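Setting Out Plates for a Crowd Without Losing Your Mind

Posted by Jingyi Yan in Kitchen & Table

We feed a lot of people at the Lurstead hall. The May supper came to 165 plates by the end of the night, and I have been washing, drying, stacking and laying out plates there long enough to have opinions about all of it. Several of you wrote in after my piece on tablecloths asking how I get a table ready so fast, so I've gathered up what I do, plus a few things I've borrowed (all right, stolen) from friends who are better at this than I am.

Start with the floor

I know, you came for plates! But I always look at the floor first, especially a nice wood one. Sweep it before a single dish comes out of the cupboard, going along the boards so the grit doesn't settle into the seams. Then a barely damp mop, wrung out until your wrists complain, and leave it be until it's dry. You'll be walking back and forth with your arms full and your eyes on the dishes, and a slick patch is the last thing you want under your shoes. While you're down there, wipe the feet of anything made of metal that stands on the boards. Black metal legs pick up dust like you wouldn't believe, and they can leave a gray smudge when they're shifted.

Give the tabletop a fair chance

Butcher block is my favorite surface for this kind of work. It's kind to dishes, it's pretty, and it forgives a lot. Wipe it with warm water and a drop of dish soap, go over it again with a clean cloth, and dry it right away with a towel. Don't let water sit on it while you answer the phone. If it looks thirsty and pale, rub in a little food-grade mineral oil the evening before, let it soak, and buff off whatever is left in the morning. Lamduan Kongkaew taught me to do the edges too, and she's right, they dry out sooner than the middle.

Lay the plates out before you stack them

This is the step everybody wants to skip. Spread your plates in loose rows with a bit of table showing between them, one layer only. You'll spot the chip, the crumb and the greasy thumbprint straight off, and any plate that wants another rinse can go back to the sink before it has dirtied its neighbors. I like mixed colors for it – they're cheerful, and you can tell them apart from across the room.
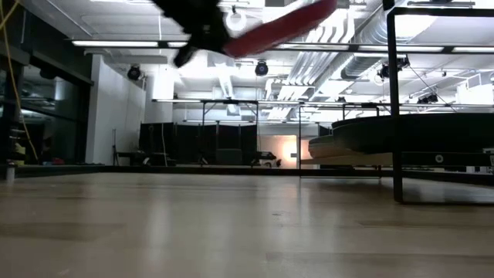
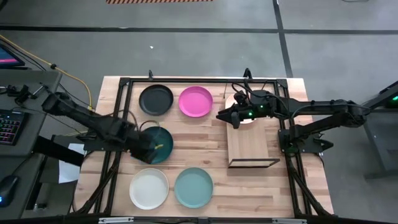 Five round plastic plates on the butcher block in the second picture: black, bright pink, dark teal, white and a paler sea green.

Sort by color, then by size

Once everything has been looked over, pick up one color at a time. For a sit-down meal I go the other way and deal the colors around the table so that no two alike sit side by side, and the children have a grand time choosing their seats. For a buffet, keep each color in its own stack and never go higher than 21. I've carried taller stacks than that, and I have also dropped one, and plastic makes a surprising racket on a wood floor.

Use a little stand

A small wooden board raised up a few inches is a wonderful thing on a crowded table. It gives you a second level for bread or the butter dish, and the plates can tuck in close by. Aiguo Guo made ours from leftover shelving and sanded the corners round so they don't catch on sleeves.

Plastic plates need their own care

Skip the scouring pad, which scratches the shine off and gives tomato sauce somewhere to hide. If a light plate has already gone a bit orange, make a paste of baking soda and water, spread it on, wait fifteen minutes and rub gently with a soft cloth. Pale plates may want two rounds. Dry them standing up in a rack if you have the room, and let them air a while longer before they go in the cupboard, as water likes to linger under a raised rim. Slip a paper napkin between every few and they won't cling together when you're in a hurry.

And write the count on a strip of masking tape on the shelf. Ours says 100 for the everyday set, in Qianru Zeng's very tidy handwriting, and if we come up short after a supper I check the dish bin first and then the trash.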